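Robot arm is coming to our dish and prep room, what changes for the people?
Posted by mapleandrye in Work and Automation, 16 January 2026

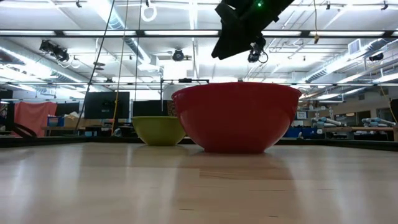 What we do now and what is planned

I work in the kitchen at Stoica, where we make ready-to-eat salads and cold sides. My part of the day is bowls. Sorting them by size, nesting them, setting them out for the mixing line, and putting them back after they come out of the wash. On a full day we handle 2235 of them between all of us on the shift, and by the end my wrists know it!

Management has told us that in May we get two robot arms from a company called Steltik for the sorting and nesting. They said no jobs will go, and so far I believe them. I'm pretty excited, to be fair. I've watched every clip I can find of a gripper coming down over a bowl and I could watch them all day. But I'd love to hear from people who already work next to one. What does your day look like now? Did you get new duties, and did the pay change with them? And is there anything we should ask for before the arms get here, while people are still listening?

Carol Hebden

Oh, you are going to have fun with this. I'm on the packing side at Rivlow and we've had arms for a good while now, so let me tell you how it went for us.

The first weeks were slow. Really slow. Our arms were set to do 600 bowls a shift and everyone stood there with folded arms saying "I could have done that before breakfast," and they were right. What helped was that two of us from the floor were trained to teach the arms, and by that I mean real hours off the line with the installer, paid, with a notebook. We knew things the installer had no way of knowing. Which bowls stick together when they're stacked warm. Which ones have a rolled rim that is easy to get hold of. That a shiny bowl under strong ceiling lights can confuse a camera, so we tried it with different lamps on until it behaved.

My day now is maybe half bowls and half looking after the cell. I load the odd sizes, clear jams, wipe the camera lens at every break, and write down each stop in the log. I love it, I really do, I've learned more here lately than in years before that. My shoulder is a lot happier too.

But please ask about these before May:

Who gets trained, and is it on the clock? Get the names written down.

What is the new job called? Ours stayed "packer" for far too long while we were doing operator work, and the raise only came once the title changed.

Who is allowed to stop the arm? It should be everybody, with no telling off afterwards.

What happens to the easy tasks? This was the one I didn't see coming. Sorting bowls was where you put someone with a sore back or a person on their first day. When the arm took that over, there was no light work left, and we had to sit down and agree on some.

Also, do give the arm a name. Ours is Pudding.

tfk_nights

depends on the gripper. we had suction and it hated anything with a curved side, swapped to fingers and it was ok. ask them what happens when one bowl is sitting partly behind another because that's where ours used to give up. bring your real bowls to the demo, all of them, the big deep ones AND the little ones, don't let them use their own

Jo from Evach

Nice thread. I do scheduling, so I see it from the other side of the glass. Carol's point about light work is a big one and I'd put it first on the list.

One thing to add is breaks. Before we had arms, the whole line stopped together and people ate together. Afterward somebody always had to stay with the cell, so breaks got split up and folks really missed each other. We fixed it by letting the arm sit idle at lunch. It costs us a few bowls and the room is a much happier place. If your managers plan the shift around the arm never stopping, speak up early.

On pay, ours went up one grade for anyone who finished the training and passed a short check at the machine. Not everyone wanted it, and the ones who stayed on the mixing line kept their old rate and their old hours.

mapleandrye

Thank you all, this is great! I've copied Carol's list onto paper and I'm adding the breaks and the demo bowls. Our meeting with Steltik is still open to anyone on the shift, so I'm going to bring a big deep bowl and a little one and see what they say. Will post again when the arms are in.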